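4.2 What changed on the packing tables

When we first sat down with the people at Halász, we expected most of the talk to be about speed, and there was some of that, but far more of it was about who decides what a good basket looks like. For years that had been left to the packers, who learned it from one another. Once the arm was to share the work, somebody had to say it out loud, and the Navden trials were built around toy vegetables, a wicker basket and a good deal of patient arguing over both (see Figure 3, a and b).

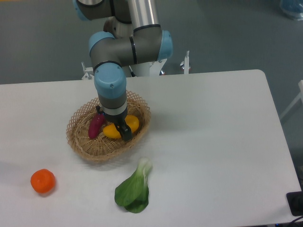
Magdolna Boros told us she had never been asked to explain her job before the arm came, and that she rather liked being asked, though she would have liked it better on paid time. Her remark came back to us often. Of the 62 packers we spoke to, 15 had spent hours teaching the system what they knew, and very few had seen this written into their duties.

Figure 3. Trial work with the gripper at the basket, an aubergine and yellow peppers among the pieces; (a) with one yellow pepper in the basket, (b) with two.

The other change was quieter. Packers who used to chat across a table now stood a little apart, one watching the arm and one checking orders, and several said the mornings felt longer for it. Ildikó Oláh moved her tea break so that she could still sit with her old partner, and the shift leader, very sensibly, let the new arrangement stand.
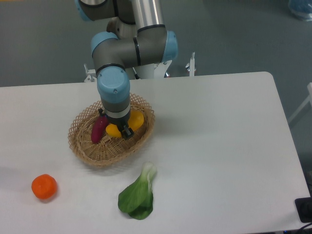 Fumia, March

By our second visit the talk had moved on to training, and to whether the checking role should carry a higher grade. Andor Szabó thought it should, and had written as much to the management. We return to his letter in Section 5, together with the rota changes that followed it.

Contact the authors | © Prasent Working Papers | Back to top
We use cookies to remember your reading preferences. Accept or manage settings.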